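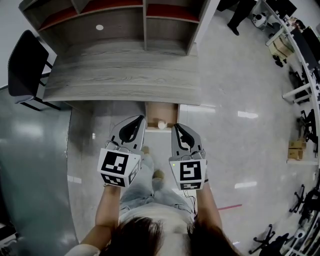
Attachment 1: head camera, start pose at the desk, both grippers in hand, cup on the floor

Ticket: Right gripper pose drops out during floor pickups
Project: Florno, two-handed demonstrations
Site: Perstead
Opened by: Anathi Ntuli
Assigned to: Trevor Rowbotham
Opened: June 2021
Status: Resolved, one follow-up open

Summary
Pose track for the right gripper is lost for short stretches in the cup pickup task. Left gripper is clean in the same episodes. Of 449 episodes in the batch, 129 were rejected by the import check with "pose gap, right." Finger opening values are present and look normal throughout.

Steps to reproduce
1. Start a session with both grippers and the head camera.
2. Stand facing the desk, fingers slightly open, hold the start pose until the session arms.
3. Reach down for the cup on the floor under the desk.
4. Stop, import, open the pose plot for the right side.

Expected: continuous track from start pose to release.
Result: gap during the reach, then a jump when the track comes back.

Log

Ntuli: Swapped operators. Kulap ran the same task with the same pair and got the same gaps. Not a matter of how one person holds it.

Rowbotham: Please check the marker faces for scuffs and send the longest gap you have.

Ntuli: Faces wiped and inspected, no damage. Longest gap is 23 frames, sent separately. Attachment 1 is the start pose. Front and lower faces of the right cube are both in view there and the track is good at that point.

Rowbotham: Looked at the gap. The cube is in view for all of it. Detection finds the lower face and then the solver throws the result away, so this is downstream of the camera. Suspected glare from the tile first, but exposure is flat across the gap.

Chareonsuk: The right cube was replaced before this batch. The spare came out of the Lachance kit. Would the face layout be different?

Rowbotham: Yes. Lachance cubes have the lower face turned a quarter turn from ours. The session file still points to the old layout. With the front face dominant the error is small enough to pass. Once the wrist tips down, the lower face takes over and the solver rejects it — matches every gap I checked.

Fix
Added a layout entry for the replacement cube and pointed the right side to it. No change to the left. Reprocessed the rejected episodes from raw video; all 129 now pass the import check. Accepted episodes were reprocessed as well, as their right-hand poses carried the smaller error. The full set stands at 1,940 episodes with this batch included.

Ntuli: Confirmed on new recordings. No gaps on the right. OK to close.

Follow-up
Import should compare the cube layout against the session file and stop on a mismatch. Owner: Orvokki Toivonen. Target: July.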